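# Best way to get years of dust off a big fake palm? (and is it worth keeping?)

**tunia_backyard**
Posted December 21, 2025

Hi all, long-time reader, first question. We moved into a rental in Skirkent in June and I've slowly been filling the lounge with second-hand bits, including a tall artificial palm. I love the thing, but the dust! It's that greyish, slightly greasy kind that doesn't lift with a feather duster, it just smears about and settles somewhere else. I've had a go with a dry microfibre cloth and got through maybe a dozen leaves before I lost the will to live.

So my questions are:

- can I just stick it in the shower, or will that wreck it?
- is there a cleaner that won't take the colour out of the leaves?
- how do I stop it wobbling? It leans a bit whenever someone walks past on the floorboards.

I paid $70 for it and I've seen new ones for not much more, so I don't want to spend a fortune on special sprays. We've got family coming to stay and I'd like the lounge to look like grown-ups live in it. Thanks in advance!

---

**gamage_road_gal**

Oh, I have been down this road so many times. I look after the decor for a little guesthouse out at Wanalach and we've got fake greenery in every room (the real stuff cooks in the western sun, I gave up years ago). So here's what I do, and you can pick and choose.

Shower first. Yes, you can, with two warnings. Use lukewarm water only, as hot water can make cheap leaves go floppy and some of the glue lets go. And check what's in the pot before you start. If there's foam in there with moss glued over the top, it'll soak up water like a sponge and pong for weeks. I tie a garbage bag around the base of the stems with a bit of string and tape the gap, then lay the whole plant on its side in the bath with the pot sticking out over the edge on an old towel.

If you can't get it to the bathroom, take it outside on a still day, somewhere shady. I use a hand sprayer with a 5 litre tank, a small squirt of dish soap and plain tap water. Spray, leave it a couple of minutes, wipe each leaf from the stem out to the tip, then rinse with clean water. Always go outwards! If you wipe back towards the stem you'll pull leaves off, and then you'll be on the floor with a glue gun like I was last summer.

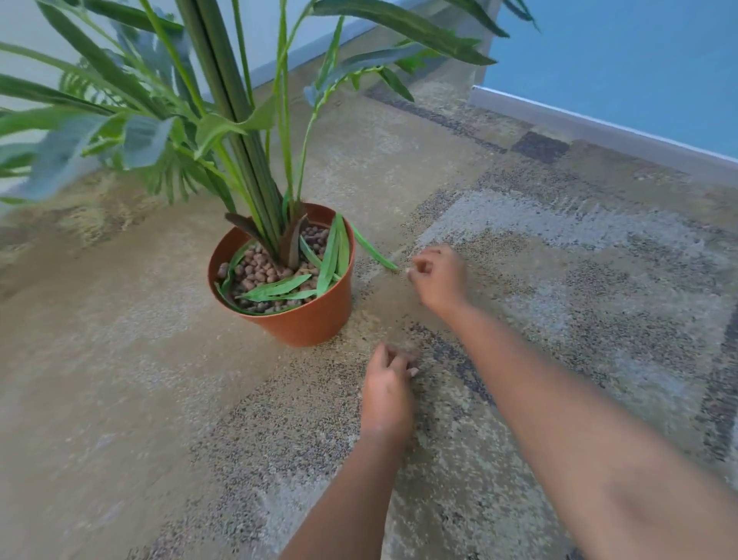
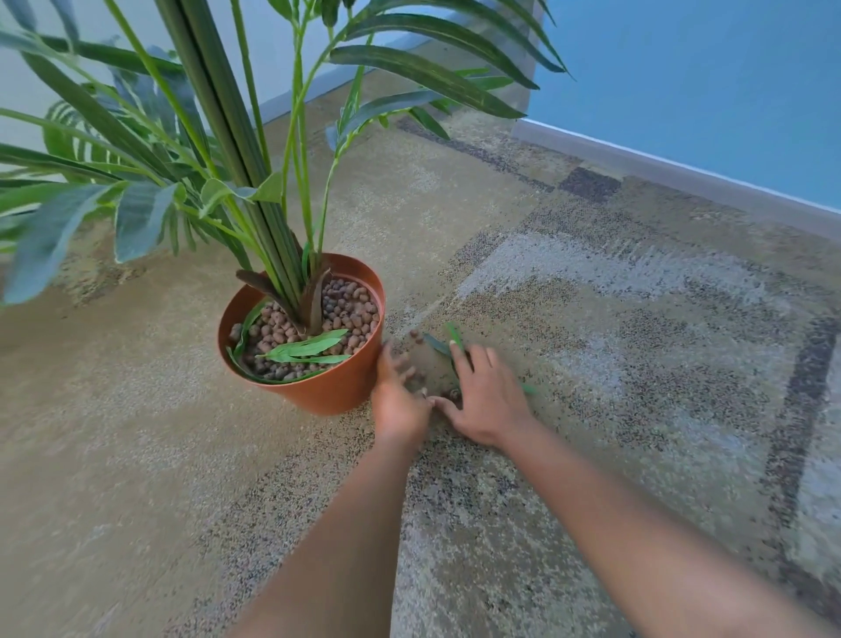
Leaves are the easy part once you get into a rhythm, put a podcast on and it goes quickly enough. It's the middle of the plant that holds the real muck, and I reckon most people skip it. On a palm like this one, with the straight green stems all bundled up together, the dust works its way down between them and you can't get a cloth in there. I use a cheap paintbrush, the soft kind, about as wide as two fingers, and I hold the vacuum hose in the other hand with a bit of stocking over the end. Brush down, vacuum as you go. Same deal for anything brown and papery-looking around the base, brush only, no water.

For the colour question, don't use window cleaner, bleach or anything with a citrus smell. I took the colour clean off a fern with an orange spray once and it never recovered. The silk plant sprays from the craft shop are fine, but they're mostly a bit of shine in a can and they leave a film that grabs more dust. Save your money.

Dry it properly before it goes back inside. I give mine a good shake and leave them standing on the back verandah in the shade overnight. Full sun will fade them faster than you'd think.

The wobble is nearly always a pot problem. Most of these come in a little liner with hardly any weight in it, and then somebody drops that into a bigger pot and calls it done. Lift the plant out, put a brick or a zip-lock bag of dry sand in the bottom, wedge the liner in tight with scrunched-up newspaper, and top it with bark or pebbles so you can't see the mess. If it's on floorboards, a square of non-slip rug underlay under the pot helps heaps.

And keep it! A decent wash every six months or so and a quick brush in between and it'll see you out of that rental and into the next one.

---

**skirkent_handyman**

Hair dryer on cool. Done mine that way for years, takes ten minutes. Do it outside or you'll be dusting the telly after.

---

**wheelbarrow106**

Mostly agree with the long answer above, but I'd go easy on the dish soap. I used too much on a fake ficus and it dried sticky, and then every bit of fluff in the house moved in. A few drops is plenty in a bucket.

Also, check how the leaves are attached before you do anything. Some just push onto a little plastic peg, and with those I pull the fronds off, wash them in the laundry tub and pop them back on. Take a photo first so you know what went where. I didn't, and mine came back looking like it had been through a cyclone.

On whether it's worth keeping, my partner priced a new one the same height when we did up the front room and the fancy homewares place wanted $1254. For a plastic tree! I went home and washed the old one.

---

**tunia_backyard**

Thank you all so much, this is brilliant. Had a poke around in the pot and there's foam with moss on top, so I'm very glad I asked before chucking it in the shower. Going with the garbage bag and the side-of-the-bath method tomorrow morning, and I've found a half brick behind the shed for the wobble.

One more thing if anyone's still reading: there are a couple of leaves with a hard crease in them from the move. Will those come out, or do I just turn that side to the wall?

---

**gamage_road_gal**

Try the hair dryer on low warm, hand's length away, and smooth the crease between your fingers while it's soft, then hold it flat till it cools. Works on most of mine. If it doesn't budge, wall side it is.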